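Le jour des draps
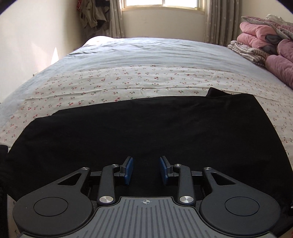 Ognjen Halilović

Je le dis sans honte : il y a des gens qui changent leurs draps à jour fixe, et il y a moi, qui m'y mets quand le soleil donne enfin dans la chambre et que je n'ai plus d'excuse. Ce lundi, donc, grand chantier !

Premier problème, les draps dépareillés. J'ai un faible pour celui aux petites cerises rouges sur fond blanc (les queues vertes me font sourire à chaque fois), mais je n'ai jamais réussi à lui trouver un compagnon. Alors il cohabite avec un bleu-gris tout simple, et tant pis pour les magazines de déco. Mon ami Ramiro trouve que ça fait colonie de vacances. Moi j'aime bien, et c'est moi qui dors dedans.

Le bleu-gris est froissé, évidemment. Je ne repasse pas les draps. J'ai essayé une fois, en janvier, j'y ai passé une soirée entière et le lendemain matin on ne voyait plus la différence.

Le lit me sert aussi de table de pliage. Je sais, il existe des planches, des gabarits, des vidéos de gens très calmes qui plient tout en rectangles. Mais un matelas, c'est grand, c'est à la bonne hauteur et on peut étaler le tissu à plat avant de rabattre les coins. Le noir, par contre, quelle plaie : la moindre peluche se voit, et sur les cerises je vous laisse imaginer. Je commence toujours par lui, tant que j'ai encore de la patience. On lisse du plat de la main, on rabat un coin, il se rouvre, on recommence…

Côté rideaux, je garde les beiges qui étaient déjà là à mon arrivée. J'ai bien failli en commander d'autres à 59 euros la paire, puis j'ai vu la lumière qui entre entre les deux le matin et j'ai refermé l'onglet. Il faudrait quand même que je les lave un jour. Pas cette semaine.

Si quelqu'un a une méthode pour les draps-housses, je prends, les commentaires sont ouverts. Les miens finissent encore en boule au fond de l'armoire.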